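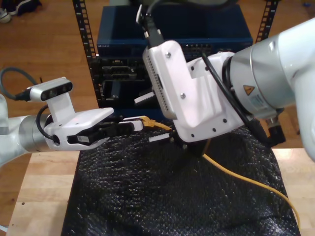 Assunto: Re: [manipulação-lista] Inserção de RJ45 com dois braços: resultados da segunda série

Data: 4 de fevereiro de 2020

Caros,

Respondo por partes à mensagem do Ilídio, que cito abaixo.

Ilídio Cardoso escreveu:
> Li o relatório do Kaimal e fiquei com três dúvidas. A taxa de sucesso
> refere-se a episódios completos ou só à fase de inserção? O braço
> direito faz alguma coisa além de segurar o cabo? E por que razão
> a política sem a câmara do punho esquerdo ficou tão perto da
> completa nas primeiras portas do switch e tão longe nas últimas?
> No Drokorus tínhamos o mesmo efeito e atribuímo-lo à calibração,
> mas nunca o confirmámos.

1. Taxa de sucesso. Refere-se a episódios completos: apreensão, passagem de um braço para o outro, alinhamento e inserção. Um episódio só conta como bem-sucedido se a patilha encaixar e a ficha resistir a um puxão curto no sentido do eixo. A série tem 1,483 demonstrações teleoperadas, das quais retirámos as que tinham perda de sincronismo entre os dois braços. Contando também a primeira série, o conjunto sobe para 2,813, mas os números da tabela principal usam apenas a segunda. As duas séries não devem ser misturadas sem cuidado – a convenção de sinal da abertura das pinças mudou entre elas, e o conversor da Trurholm só trata disso a partir da versão 2.

2. Papel do braço direito. Na fase de alinhamento, a pinça esquerda segura a ficha pela ponta e mantém-na na horizontal. O direito trabalha mais atrás, sobre o troço de cabo que segue para o tapete, e serve para retirar carga à ficha. Sem esse apoio, o peso e a rigidez do cabo introduzem um momento na ponta dos dedos e a ficha roda dentro da pinça. Experimentámos fixar o braço direito numa pose constante após a passagem. A inserção continua possível, mas a orientação da ficha à entrada da porta fica muito mais dispersa e a política gasta o tempo em correções.

O tapete preto rugoso sobre a mesa deve manter-se em qualquer replicação. Na madeira nua o cabo desliza e a configuração inicial deixa de ser comparável. Além disso, a segmentação do cabo amarelo foi afinada contra esse fundo e não a validámos noutro.

3. Câmara do punho. Não creio que seja calibração, pelo menos no nosso caso. Repetimos a calibração mão-olho antes de cada bloco de avaliação e o efeito manteve-se. A hipótese que defendo é a oclusão: com a ficha perto das últimas portas, o corpo da pinça direita tapa parte do painel do switch na vista externa, e a única imagem útil da porta passa a ser a da câmara de profundidade montada na pinça esquerda. Nas primeiras portas a vista externa chega.

Para separar as duas explicações, corremos cerca de 18 episódios por condição com a vista externa mascarada artificialmente nas primeiras portas. A política sem câmara do punho degradou-se também aí, o que é compatível com a oclusão. A amostra é pequena e não exclui um contributo residual da calibração.

Limitações conhecidas: um só modelo de switch, um só tipo de ficha e o bastidor sempre na mesma posição relativa à mesa. Não testámos portas vizinhas já ocupadas. A equipa da Helatero ofereceu-se para repetir a avaliação com o bastidor rodado, e conto enviar para a lista o protocolo respetivo em março.

Ilídio, se ainda tiveres os registos brutos do Drokorus, interessava-me a pose do punho direito nos episódios falhados – basta o fluxo das juntas, sem vídeo.

Cumprimentos a todos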